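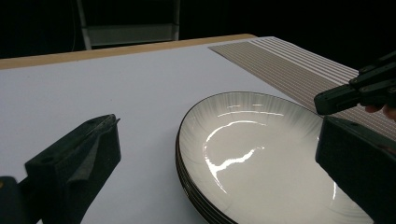
*Stacked dinnerware, both hand-held grippers at the plates.*

**menberg_ops** – original post

We are rewriting the setup rules for bimanual dish tasks recorded with hand-held grippers. The current sheet has 23 items and operators skip most of them. I want a short version that covers the following:

- Plates inspected for chips before each session
- Fingers start clear of the dish and clear of each other
- Cables routed away from the stack
- Lighting fixed for the whole session
- Any episode with bare-hand contact on a dish gets flagged

The open question is glare. Our glazed plates throw hard highlights under overhead light, and the draft says to reject any episode where a highlight crosses the rim at the grasp point. Comments wanted before I freeze it in February.

---

**vuvar_calib**

I would drop the glare rule. Kitchens have overhead lights and glazed plates. If you reject those episodes, you train on a lighting condition that the deployed arm will never get. Log the light settings and keep the data.

The dark line on the rim in your first picture gives good contrast against the white tabletop. Plain white on white is a harder case, and your rules say nothing about it.

---

**ender_rig2**

Disagree with the above. There is a difference between varied lighting and a grasp point that can't be labeled. We had 127 episodes in one batch and 40 came back from annotation marked "contact uncertain." Same plates, same operator, light directly overhead. We moved the light and the next batch was fine.

Keep the rule but write it in terms of the label. If the annotator can't place first contact within 2 frames, reject. Don't ask the operator to judge highlights during a take.

---

**menberg_ops**

That is workable. It moves the check from the operator to annotation, so the setup sheet loses a line. I'd still want an operator check once per session, on a test take.

Cable section is below. Current wording: "Cables shall leave the gripper toward the operator and shall not cross the work surface between the jaws."

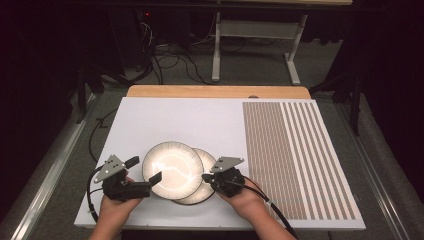 *Head view. Cable tie near the right wrist, one cable per gripper.*

---

**marsden_qa**

Two comments on the wording.

1. "Toward the operator" is not specific enough. The left cable runs down the left side of the board and the right one trails off toward the bottom right. Both comply, but so would a cable lying over the operator's forearm. Say "outboard of the wrist."
2. Add strain relief. A tie near the wrist should be required on both sides, with enough slack for full wrist rotation. Check the slack by rotating, before power-up.

Also, there is cable on the floor to the left of the board. Your sheet covers the work surface only. Ours requires floor cable to be taped or covered anywhere the operator can step.

---

**vuvar_calib**

Agree on floor cable. On strain relief, a tie pulled tight on a thin signal cable will damage it over time. Hook-and-loop is better and can be redone between operators.

I still think the glare rule is wrong, even in the annotation form. You will end up filtering by surface finish. At minimum keep the rejected episodes in a separate split.

---

**ender_rig2**

Separate split is fine with me. Storage is cheap.

---

**marsden_qa**

One more for the sheet: define what counts as a stack. Nested plates and plates that only overlap need different approach angles, and we found both filed under the same task name. Ours are now "nested" and "offset," chosen before the take.

---

**menberg_ops**

Adding nested/offset, outboard routing, hook-and-loop at both wrists and floor cable. Rejected episodes go to their own split. Draft goes up again once the slack check has a number in it – if anyone has measured theirs, post it.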